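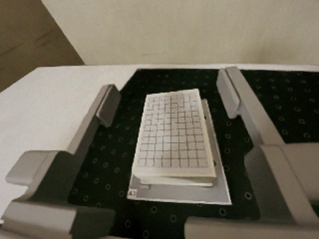

OK so, teleop week two, simulation edition. I've been at the keyboard and the hand controller since breakfast trying to show the Hagedorn arm how to pick up one block and put it down somewhere else. One block! The hard bit is the moment right before you close, when the fingers are wide apart on either side and neither pad is touching yet. I sit there nudging and nudging like I'm parking a borrowed car. And the block has that maze-looking grid printed on top, so my eyes keep wandering off to solve it.

Some background if you're new: I record demos for a little project called Tilelano. I drive the arm, it logs everything I do, and later a policy gets trained on my driving. Good habits and bad habits both, sadly.

The goal for May is 500 clean demos. As of this morning I'm at 385, and I threw out 29 of those last night so really I'm behind where I said I was. Sorry to everyone who clapped for the 385.

Why I tossed them: I was coming in from the left every single time. Didn't notice until I played a batch back to back. A policy trained on that is going to come in from the left forever, even when the left is a terrible idea.

So new rule. Before each episode I pick a start pose off a list and I have to use it, even the annoying ones where the wrist is all twisted up and I lose sight of the far pad completely.

Also slowing down. My early demos were fast because I was proud of being fast. Then I'd hover for ages over the grasp -- so the data is zoom, nothing, nothing, nothing, grab. Halis (our replay tool) draws the speed as a line and mine looked like a cliff next to a parking lot.

Somebody asked if I do this by hand on the real arm too. Yes! There you just hold the wrist and move it where you want it. Way easier on the brain, much worse on the shoulders. And you have to keep your own arm out of the camera views or the thing learns to wait for a sleeve.

Sim is nicer for mistakes. Yesterday I shoved the block clean off the table and hit reset and had it back in a second. I would pay real money for that button in my kitchen.

The Postov people say they got decent results from 4,000 sim demos. I did the math on my pace and then closed the spreadsheet and had a snack.

Back to it. If you have a controller setting that makes tiny rotations less twitchy please tell me, I've tried turning the gain down and then I can't get across the table in under a week.

Contact | © 2022 Tilelano notes | Back to top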